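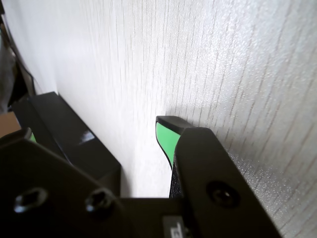
로봇이 멈춰 있을 때 사람이 그리퍼에 손을 대도 됩니까?

멈춰 있다는 것만으로는 손을 댈 수 없습니다. 구동 전원을 차단하고, 잠금장치를 걸고, 공압이나 스프링처럼 남아 있는 힘이 없는지 확인한 다음에 손을 댈 수 있습니다. 프로그램이 다음 신호를 기다리는 동안에도 로봇은 겉으로는 멈춘 것처럼 보입니다.

Rurkent 쿠르크비(Kurkby) 작업장 견학 보고
작성: 제리코 디마쿨랑안(Jericho Dimaculangan)
견학일: 2025년 3월 27일

저는 우리 회사에서 작은 조립 라인의 안전 절차를 맡고 있습니다. 한국어는 제 모국어가 아니어서 표현이 조금 딱딱할 수 있습니다. 이 보고는 같은 부서 동료들이 읽을 것을 생각하고 썼지만, 다른 회사에서 비슷한 일을 하시는 분들께도 참고가 되면 좋겠습니다.

1. 가게 된 이유

우리는 지난 1월에 로봇 작업 규칙을 새로 썼습니다. 쓰고 나서 현장에서 읽어 보니 문장이 너무 길었고, 작업자가 어느 순간에 무엇을 해야 하는지 찾기 어려웠습니다. Rurkent는 쿠르크비에서 로봇 셀을 운영하면서 자체 규칙집을 만들어 쓰는 회사입니다. 규칙집의 이름은 Customholm이고, 외부 방문자도 안내실에서 읽을 수 있습니다. 저는 그 책을 먼저 읽고 나서 현장을 보고 싶다고 부탁했고, 담당자는 그 순서를 허락해 주었습니다.

2. 들어가기 전

방문자는 모두 15분짜리 교육을 받습니다. 영상은 없고 담당자가 말로 설명합니다. 마지막에 방문자가 비상정지 버튼의 위치를 직접 손가락으로 가리켜야 합니다. 저는 처음에 가장 가까운 버튼을 놓치고 다른 것을 가리켰습니다. 담당자는 웃지 않고 처음부터 다시 설명했습니다. 조금 부끄러웠지만 좋은 방법이라고 생각합니다. 우리 교육에서는 서명만 받고 끝나기 때문에, 알아들었는지 확인할 길이 없습니다.

장갑은 나누어 주지 않았습니다. 움직이는 부분 옆에서 헐거운 장갑을 끼면 말려 들어갈 수 있다는 설명이 있었습니다. 목걸이형 방문증도 옷에 집게로 고정하는 것으로 바꾸어 주었습니다.

3. 규칙집의 모양

Customholm은 본문이 91쪽입니다. 얇은 책은 아닙니다. 그런데 셀마다 걸려 있는 것은 한 장짜리 요약이고, 요약에는 규칙이 아홉 개만 있습니다. 본문은 규칙을 만든 사람과 점검하는 사람이 보고, 요약은 작업하는 사람이 봅니다. 요약의 각 줄 끝에는 본문 쪽수가 작게 적혀 있습니다.

문장은 모두 동사로 끝나는 짧은 명령문입니다. “필요한 경우 적절한 조치를 취한다” 같은 문장은 찾지 못했습니다. 담당자의 말로는 예전 판에 ‘적절한’이라는 말이 많이 있었고, 그 말을 지우는 데 시간이 가장 오래 걸렸다고 합니다. 지우려면 무엇이 적절한지를 먼저 정해야 했기 때문입니다. 우리 규칙에도 이 말이 자주 나옵니다.

제가 수첩에 옮긴 요약 중 네 줄은 다음과 같습니다. 번역은 제가 했습니다.

손을 넣기 전에 전원을 끊고 자기 자물쇠를 건다.
남의 자물쇠는 풀지 않는다.
티칭 중에는 한 사람만 펜던트를 잡고, 그 사람만 동작을 말한다.
그리퍼 부품을 바꾸었으면 느린 속도로 한 번 돌린다.

4. 그리퍼와 벽 사이

제가 가장 오래 서 있던 곳에서는 고정된 면 가까이에서 움직이는 그리퍼의 규칙을 들었습니다. 검은 손가락이 하얀 벽 바로 앞까지 가 있고 두 손가락 사이가 비어 있으면, 잡은 물건이 없으니 덜 위험하다고 느끼기 쉽습니다. 제 느낌도 그랬습니다. 그러나 Customholm의 이 장은 빈 그리퍼도 물건을 잡은 그리퍼와 똑같이 다룹니다. 손이 끼일 수 있는 곳은 손가락과 손가락 사이, 그리고 손가락과 벽 사이입니다. 두 번째 것은 로봇이 팔 전체로 미는 힘을 받으므로 따로 평가해야 합니다.

규칙집에서는 벽, 기둥, 선반처럼 움직이지 않는 것을 모두 ‘고정면’이라고 부릅니다. 고정면 가까이로 가는 경로에는 세 가지를 적어야 합니다. 가장 가까운 거리, 그 거리에서의 속도, 그리고 그 거리를 마지막으로 잰 사람의 이름입니다. 거리는 손가락 끝에서 잽니다. 끝에 덧댄 패드나 캡이 있으면 그것까지 포함합니다. 당연한 말 같지만, 도면의 치수만 믿고 패드의 두께를 빼는 실수가 있었다고 합니다.

저는 가까이 간 그리퍼의 그림자에 대해서도 물었습니다. 밝은 벽에서는 손가락 끝의 그림자가 보여서 거리를 눈으로 짐작하게 됩니다. 담당자의 대답은 짧았습니다. 조명이 바뀌면 그림자도 바뀌므로 눈짐작은 기록에 쓸 수 없고, 자로 잰 값만 쓴다고 했습니다.

5. 나사와 패드의 점검

점검표는 모두 19개 항목입니다. 그중에서 우리에게 바로 쓸모가 있을 것은 체결 부분과 접촉면에 관한 항목입니다.

육각 구멍이 있는 나사는 조인 다음에 나사 머리와 판에 걸쳐 선을 하나 긋습니다. 선이 어긋나 있으면 풀린 것으로 보고, 다시 조이기 전에 먼저 기록을 합니다. 이 순서가 중요하다고 들었습니다. 먼저 조이면 풀렸다는 사실이 없어지고, 같은 나사가 반복해서 풀리는지 알 수 없게 됩니다. 솔직히 우리 작업자들은 대부분 먼저 조입니다. 저도 그렇게 했습니다.

패드는 색이 있는 부분과 거친 부분을 나누어 봅니다. 색이 있는 패드는 들뜬 가장자리가 있는지 보고, 거친 면은 표면이 닳아서 매끈해졌는지 봅니다. 한쪽 패드만 바꾸는 것은 금지입니다. 양쪽의 두께가 달라지면 잡는 중심이 옮겨 가고, 앞에서 잰 거리도 다시 재야 합니다.

라벨도 점검 항목에 들어 있습니다. 부착 위치는 설비마다 다르지만, 작업 자세에서 읽을 수 없는 라벨은 없는 것으로 본다고 합니다. 저는 이 기준이 엄격하다고 느꼈습니다. 우리 설비를 이 기준으로 보면 다시 붙여야 할 것이 꽤 나올 것입니다.

6. 제가 동의하지 못한 부분

모든 것이 좋게 보인 것은 아닙니다. 첫째로, 점검 기록을 종이에 쓰고 나중에 컴퓨터에 옮깁니다. 옮기는 사람과 쓴 사람이 달라서 글씨를 잘못 읽을 수 있습니다. 담당자도 이 점은 인정했습니다. Sjöberg라는 기록 프로그램을 시험하고 있지만 아직 한 개의 셀에서만 쓰고 있고, 장갑을 벗고 입력해야 해서 작업자들이 좋아하지 않는다고 합니다.

둘째로, 청소하는 사람에 대한 규칙이 약합니다. 요약에 있는 규칙은 모두 로봇을 다루는 사람을 향해 쓰여 있습니다. 청소는 외부 업체가 하고, 그 업체의 교육은 따로 있다고만 들었습니다. 그 교육 내용은 보지 못했으므로 여기에 평가를 쓰지는 않겠습니다. 다만 셀의 문을 여는 사람이면 누구든지 같은 요약을 읽어야 한다고 저는 생각합니다.

7. 우리 작업장에 제안하는 것

방문자 교육의 마지막에 비상정지 버튼을 직접 가리키게 합니다. 비용이 들지 않으니 다음 방문부터 할 수 있습니다.

우리 규칙에서 ‘적절한’과 ‘필요시’를 모두 찾아서 표시합니다. 바로 지우지 말고, 그 옆에 누가 무엇을 정해야 하는지 먼저 적습니다. 이 일은 제가 시작하겠습니다.

고정면이 가까운 경로의 목록을 만듭니다. 거리는 패드를 붙인 상태에서 잽니다. 지금 우리 문서에는 이 값이 없습니다.

나사의 표시선은 정비 담당과 의논이 더 필요합니다. 어떤 펜을 쓸지, 오래된 선을 어떻게 지울지 물어보는 것을 제가 잊어버렸습니다. 메일로 문의했고, 답을 받으면 이 보고의 5번에 추가하겠습니다.

Customholm 요약의 사본은 한 장 받아 왔습니다. 외부 배포는 허락을 받지 않았으므로 스캔하지 말고, 제 자리에 와서 읽어 주시기 바랍니다.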